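Teaching by demonstration (robotics)

Teaching by demonstration, also called showing or lead-through, is a way of giving a robot a task without writing out every motion. A person does the job through the arm, the arm records it, a program learns from the recordings. Two main kinds.

Hand guiding. The operator holds the arm and pushes it through the task. Cheap, quick to learn. Drawback – hands and sleeves get in the camera view, and heavy arms tire people out.

Remote control. The operator moves a second, smaller arm or a handheld controller and the robot copies. Slower at first. Little or no sense of touch unless force feedback is fitted, so new operators tend to squeeze too hard.

Typical tasks

Sorting, folding, stacking and unstacking. Plastic baskets are a common choice, light and hard to break, but nested ones stick together and the rims are thin. Usually moved between a shelf and a table, start positions changed a little each time.

Amount of data

Varies a lot. The Bellar trials, run by Graciela Troncoso and Dardo Figueroa, used 154 demonstrations for one basket task and threw out 11 for bad starts. Later work at Grirnar used roughly 800 over several tasks, with mixed operaters. Elba Benítez has argued that varied starts matter more than the total – this is disputed.

Recording practice

Most groups reset the table between takes and mark failed ones instead of deleting them. Pauses are often trimed. Long pauses teach the robot to wait.
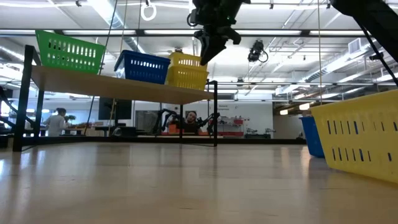 See also: lead-through programming, remote handling, Flollmont method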